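The Bowl on the Counter

Why we buy fruit, why we don't eat it, and what one street figured out

Everybody buys the fruit. That's the easy part. You come home with two bags, the good stuff on top, and for one evening you are a person who eats fruit. Then it's the end of the month and there's a soft brown thing under the bananas.

I have been that person for 18 years. So when my editor asked for 'something on food waste, short, soon' I didn't go looking for a landfill. I went looking for kitchens. 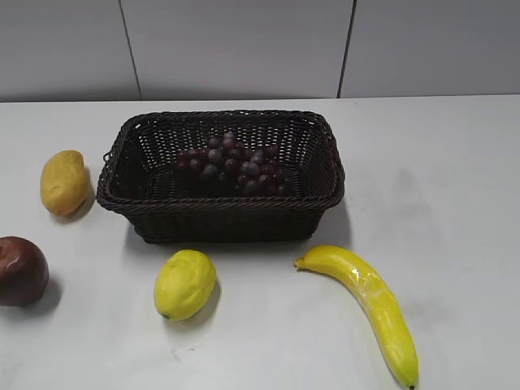
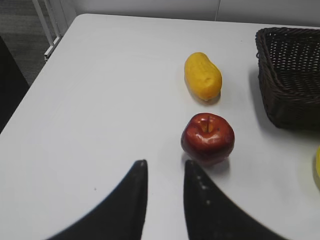 Start with Turnard. It's a small grocery, four aisles, on the corner where the bus turns. In July they put out a clipboard by the register and asked people to write down what they threw out that week. No prizes. A pen on a string. I figured maybe a dozen people would bother and by the time I got there the clipboard held 300 entries, some of them close to confessions. "Half a melon, again." "Pears, all of them, I was waiting for them to be ready and then they were past ready." One just said "kale" and was underlined.

Fruit won. Or lost. Page after page of it -- peaches, berries, the back half of every bag of clementines. Hardly any meat. People plan meat. You take it out, you cook it, it has a job. Fruit has no job. It's for whenever.

The woman at the register told me she'd changed how she shops after reading the pages. She buys three apples now. Three! Used to be the big bag because the big bag is cheaper, and it is cheaper, if you eat it.

Which brings up price. Loose fruit costs more per pound almost everywhere I looked, and I looked at 11 stores. Small households pay extra to waste less, or pay less and waste more. Take your pick. The manager at Turnard said he'd love to sell everything loose but bags move faster at the register and don't bruise as bad in the bin. Fair enough. He also said people squeeze. Peaches mostly. Squeeze and put it back, and by the afternoon that peach is his problem.

Two doors down is Banetti, the bakery, and this is where it gets good. Banetti takes the squeezed ones. There's a crate by the back door, and what lands in it before 10 a.m. goes into the next day's hand pies. Plum, when I was there. Some ginger I think, they wouldn't say. Crust a little too dark on one side and I'd eat it again tommorow.

The baker's view of ripe is the oposite of the shopper's. Shoppers want firm, shiny, nothing on the skin. She wants it sagging. More sugar, less work. She held up an apricot I would have thrown in the trash and said that one's perfect, that one's for the oven. I've thought about it since, standing at my own counter with the lid of the garbage open.

So, storage. I asked everyone and got a fight. Bananas away from everything, all agreed. Apples in the fridge, most agreed, though a retired produce buyer at the MacDonald orchard stand looked at me like I'd insulted his mother. Cold yes, he said, but your fridge is too dry, put them in a bag, poke holes in it. Tomatoes, don't get them started. Berries: don't wash until you're going to eat them. Or wash them in vinegar water the minute you get home and dry them like you mean it. Both camps very sure of themselves.

I tried both. Vinegar berries lasted longer. Not washing them was less annoying. I went back to not washing.

Then there's the other idea, which I heard in three different kitchens on the same street: put it where you sit. Not on the counter, not in the drawer. Next to the couch, by the keys, on the desk. One family moved their bowl from the kitchen to the TV room and went through a week's worth by the second night. The kids didn't ask. It was there.

The street has a swap table now too, out front of the old Stemis shoe repair, Saturday-morning kind of thing only it's after work instead. 5:30 till dark. Too many lemons, bring the lemons. I counted 40 zucchini, which I know are a fruit if you want to be like that, and they were the only thing left at the end.

I took two home. One's soup. The other is still in the drawer and I should go check on it.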